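From the Residents' Newsletter, Rotich House

The Bed Question, Settled for Now

Readers of the October issue will remember that this column asked how many pillows a bed needs, and that it did so in what one neighbor called "a tone." The replies have been coming under the office door ever since. Most were civil.

Sushil Upadhyay on the second floor holds that a bed should have one pillow per sleeping head and that anything further is upholstery. He removes his guests' extra cushions to the hall closet before they arrive, which saves them the trouble of wondering where to put them at midnight. Jussara Portela, across the landing, owns 7 throw pillows and has a bench at the foot of the bed where they spend the night. She moves them over in the evening and back in the morning and describes this as exercise.

Xuelian Fang wrote in to ask why we were discussing pillows at all when the real trouble is the throw blanket. Hers was bought to be draped at an angle, like the one in the Tramov catalog. It stayed at an angle until lunch. She now folds it and leaves it up by the pillows, where at least it gets used, and I have to say I've come around to her way of thinking.

A few people wanted advice on bedspreads. Pale ones look very calm and show everything. Mine is an Omlow, bought on sale, and it has taught me to drink coffee in the kitchen. If you do go pale, shake it out before you smooth it, and pull from the foot end first. Chepkoech Ondieki irons hers in place. We wish her well.

Then there is the matter of character cushions. Several of you feel that a grown adult's bedroom is no place for a cartoon. I used to think so too — I had opinions about beige — but a plain bed with a cream headboard can start to look like a room where you should be paying by the night. A bit of mint green helps. So does a face.

As for clothes left on the bed, the mailbag was silent, from which I conclude that everyone does it.

Next issue: Mercy Mfaume on shower curtains. Letters to the office by November 12, 2019, please, and kindly keep them to one side of the page.
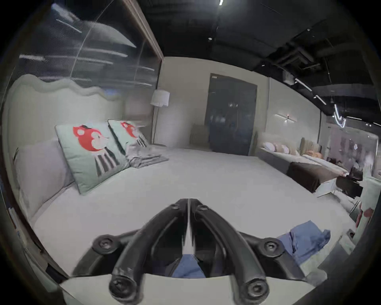 Mint green at the pillow end, throw folded, blue cloth in a heap.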